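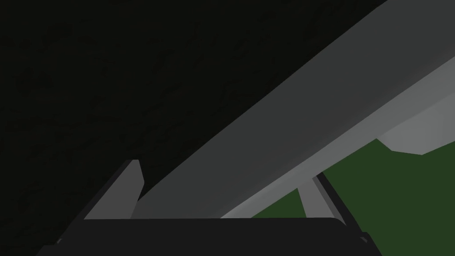
Attachment 1: grey bar against the dark surface

Ticket 395 - Prideck sump pump alarm going off at night
Status: reopened
Category: Alarms and sensors

Hi again! Me again from the Narnville house, sorry. I closed this one back in March because I thought I had it licked, and then last night at 2:40 a.m. the thing started chirping and the dog went under the bed and stayed there.

Quick recap for whoever picks this up. It's the Prideck high-water alarm, the one with the float on a cord, wired to the Vastine battery backup. The pump itself is fine. I've poured buckets in the pit and it kicks on and empties it every single time. The alarm goes off when the water is nowhere near the float, and it stops on its own after 5 minutes or so (long enough to wake up the whole house).

What I tried the first time:
Swapped the 9 volt. No change.
Unplugged the backup unit overnight and plugged it back in. Quiet for 8 days, then back to chirping.
Cleaned the float with vinegar, which got a lot of gunk off. Quiet for 37 days, so I closed the ticket and felt pretty smart.

What I tried today:
Pulled the float again. Hardly any gunk on it this time, so I don't think that's it.
Wiggled the cord where it goes into the alarm box and got a chirp! Did it again, another chirp. Wiggled it down by the pit, nothing.
Took the cover off (two screws, one was already stripped, thanks previous owner) and the little green connector looks kind of cloudy. My basement is damp, no getting around that.

The guy at the counter at Quách Hardware says it's corrosion on the connector and I should hit it with contact cleaner. I bought a can but haven't used it yet, because your warranty page says opening the box could void coverage and, well, I already opened the box. So am I in trouble or can I go ahead and spray it?

Also, is the connector something you sell by itself? I'd rather not buy a whole new alarm for one plug.

Update, 6:15 p.m.
Taped the cord to the wall so it can't move. No chirps so far, but that doesn't mean much after last time. Leaving the cover off until I hear from you. Email is better than phone, I'm on late shift through the end of the month.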